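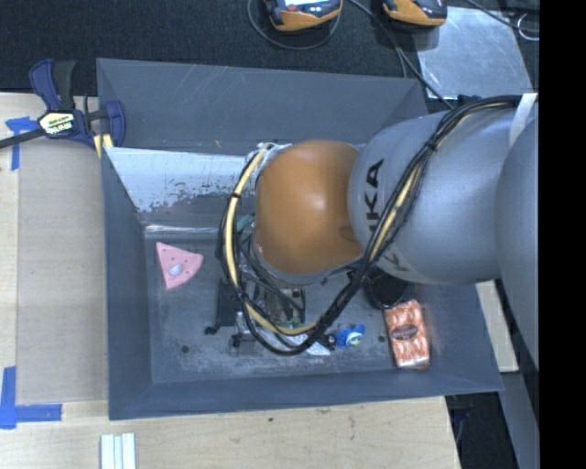
The big gray bin on the pale table, with the pink wedge over at the left and an orange-and-white package in among the rest.

Odds and Ends: a little gallery of bins, tables and what's in them

Welcome, and do come in! I'm Golnar Dehghan, and I look after these pages for the Larnmont Odds and Ends Circle, which sounds a good deal grander than it is. We are people who like everyday objects – the small, bright, slightly mysterious kind that roll to the bottom of a container and stay there until somebody tips the whole thing up. Our gallery goes up a bit at a time, whenever I have a free evening and the computer is in a good mood, so please look in again if it seems thin at the moment.

I have a soft spot for a bin with sloping sides. A straight-sided box lets everything pile up in the corners, but slanted walls bring things sliding back toward the middle, where you can get a good look at them. And I do like a scuffed floor. My mother had an old metal tub in Faltwood that was scratched all over the bottom, and she wouldn't hear of swapping it for a new one, not even when my aunt turned up with a perfectly nice replacement and a receipt. She kept clothespins in it, then onions, then clothespins again, and I believe my cousin has it now.

The pink wedge is my favorite, and I suspect it will be a lot of other people's too. It has a rounded edge on the right and small darker red spots, and there's a pale grayish-blue oval patch down near the lower middle that I keep coming back to. Against all that dark gray it fairly sings! Marjan Ahmadpour and I spent most of a pot of tea on what to call it. She was for "the slice" and I was for "the wedge," and as I'm the one typing, the wedge it is (sorry, Marjan).

As for the orange-and-white package, Atieno Swai tells me those two colors together always remind her of summer, and she has promised to write us something longer about packaging she has kept over the years. She owns a whole drawer of it, flattened and sorted by color, and it took her 15 years to fill. I've asked for a couple of pages by June. We'll see!

A few words on bins and tables, for those who write in asking. I put mine on a wooden table whenever I can, and I like the wood pale, so that a dark container stands out nicely and small things don't get lost if they land outside it. Carpet is lovely on a floor, but I find it a nuisance under anything you're sorting, especially beads. Shirin Tabrizi once dropped a jar of them at my house and we were still finding them 4 months later, 2 of them inside a slipper.

If you have a favorite bin, tub, tray or drawer of your own, I'd love to hear about it. A few lines are plenty, though long letters are welcome too, and spelling doesn't matter in the least. Tell us what you keep in it and where you got it. Letters can be left for me at the Najafi reading room, in the basket by the door.

Page last tidied Jan 15, 2019
G. D.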